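4.2 Where the seed came from, and what was written on it

The gardeners in Plevmont obtained their seed in three ways: from neighbours, from the weekly market, and by post. The share of each way changed a lot between the two years of our study. In the first year, most of the plots were sown with seed that had been saved at home or given by somebody in the same street. In the second year, bought packets became more common, especially for annual flowers such as zinnia, cosmos and marigold. Of the 300 households that returned the first form, 83 had grown at least one flower from a packet whose main text they could not read.

This last group was not expected when we planned the work, and for this reason the first form had no question on it. We added one in June, after several gardeners in the Ajayi allotments wrote remarks in the margin. They asked us what depth they should sow at and whether the plants would grow tall. Such facts are normally printed on the back of a packet, but they are of little help if the language is not known to the buyer.

We then asked how people decided what to do. The most frequent answer was that they looked at the picture and compared it with a flower they already knew. For zinnia this works rather well. The flower head is easy to recognise, the seed is large enough to handle one at a time, and most kinds want the same treatment: a warm soil, a thin cover of earth and full sun. For other plants the method is less safe. Two households took a tall cosmos for a dwarf one and planted it at the front of the bed, where it hid everything behind.

The picture also shaped what gardeners hoped to see. Packets of mixed zinnia often show many colours together (Figure 10), and the buyers told us that they wanted "all of them". A mixture does not promise equal parts, however. In our own trial bed at Plorberg we raised 461 plants from mixed seed and recorded the colour of the first open flower on each. Pink and red were the most common, orange came next, and purple was rare. Gardeners with a small plot, where perhaps a dozen plants can stand, may therefore miss one or two colours completely, and some of them believed that they had been sold the wrong seed.

Saving seed from such a bed makes the matter more complicated. Zinnia crosses freely with the help of insects, so the children of a purple plant are not always purple. Older gardeners in Wutine knew this from experience and marked their favourite heads with wool before the seed was ripe. Newer gardeners usually cut all heads together in autumn and kept them in one envelope — often without a name or a year. When we asked to see the envelopes, many owners could not say which summer they belonged to.

Figure 10. Packet of zinnia seed with Chinese lettering and a photograph of flowers in mixed colours.

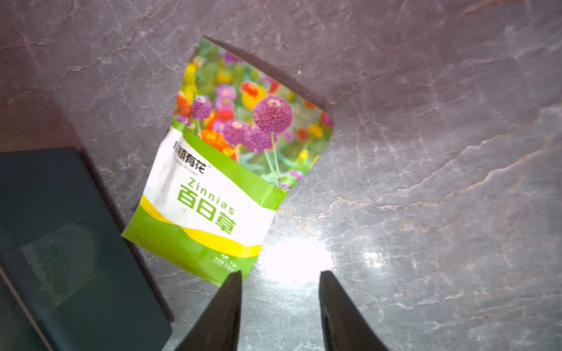
Ikechukwu Tijani, in a written comment on this section, objected that the colour counts from one trial bed should not be used to explain the complaints of the gardeners, as the mixtures they bought came from different sellers and a single season of hand-recorded flowers says little about any of them.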